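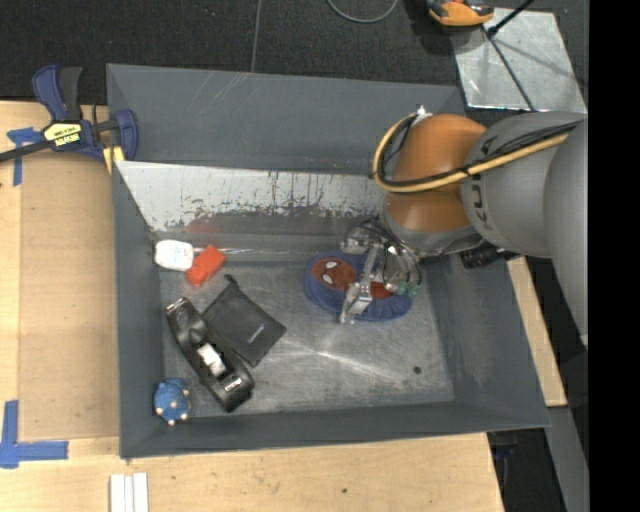
Workshop Tips: Showing an Arm How to Empty a Bin

Posted in June by the Minja workshop desk

If you have been putting off teaching your arm to pick by demonstration, I hope this page gives you a friendly push. We have been at it for a good while now (285 demonstrations on the last job alone!) and most of what helps is plain shop sense.

Clamp the bin before anything else. A bar clamp over the edge does nicely, and a few corners of blue tape on the table will tell you where things belong when you come back after lunch.

Mix up what goes in. Something soft, something hard and shiny, a drawstring pouch, a little toy, a tape dispenser lying at an angle. If you only ever show it tidy boxes, tidy boxes are all it will pick up for you.

Soft things with a puffy border want patience. Bring the fingers down over the middle, pause, and close slowly. I used to grab for the edge out of habit and got a lot of poor recordings that way.

Leave slack in your hose and cables. A wide loop at the wrist lets you turn your hand as you naturally would, and you won't be fighting the tug all afternoon.

When you're driving by remote, set the speed low and keep it there, even once you feel clever. We run ours at 5 on the Fosero dial. Hand guiding is easier on beginners, but do keep your sleeves and knuckles clear of the bin walls.

Stop after 2 bad grasps in a row and go get a coffee. Tired hands teach tired habits, and the arm will copy every wobble you give it.

Related tips
Taming hoses on a Tado wrist mount
Ekov pedals: left foot or right?
Sorting your first 300 recordings

Contact the workshop desk | Copyright Minja | Back to top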